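About the Heletti Institute

The Heletti Institute provides professional education for people who hold, or are preparing to hold, responsibility for the work of others. Our programmes are open to team leaders, head teachers, ward managers, supervisors and officers of local bodies. No previous qualification in management is required.

The Institute grew out of an evening class in supervision held at Gasham, attended in its first term by 13 students. It now has 323 enrolled participants and a register of 2672 former students, many of whom return as mentors or visiting speakers.

Our approach

Participants bring a matter from their own workplace to the first session and keep it with them until the last. It may be a rota that causes friction, a new duty handed down without explanation, or a team which has lost several experienced members in a short time. Tutors ask each participant to set out the matter in writing, to hear how others in the group would deal with it, and to report back once a course of action has been tried.

Reading is set every week and is discussed on Tuesday evenings. Written work is returned with full comments. Marks are given only at the end of the programme, and participants may ask for a meeting with their tutor at any stage before then.

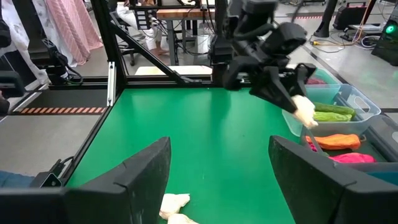
Robot arm above a light-blue bin

Programmes of study

The Foundation Programme lasts two terms and deals with delegation, fair treatment, the conduct of meetings and the giving of feedback. The Arkel Programme, intended for those with at least three years in a leading role, considers budgets, the handling of disputes and the management of change across more than one department. Both may be taken part-time. Employers who wish to enrol a group may request teaching on their own premises.

The Institute's library at Tomar House holds up to 400 titles for loan. Current participants may borrow four at a time, and former students two.

Governance and staff

The Institute is led by its Director, Kiran Gautam, who is answerable to a board of seven governors. Bhupendra Rana is Head of Studies and has charge of admissions, teaching standards and the appointment of tutors. All tutors have held leading positions in their own fields and are observed in the classroom once a year.

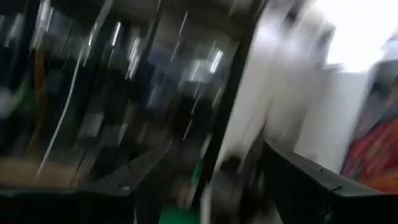
Admissions and enquiries

Applications are considered in January and June. Candidates are asked to submit a short statement describing their present duties, together with the name of one referee. Those who need help with fees should say so when they apply, and their request will be considered separately from the application itself. Enquiries should be addressed to the Admissions Office at Tomar House, Gasham.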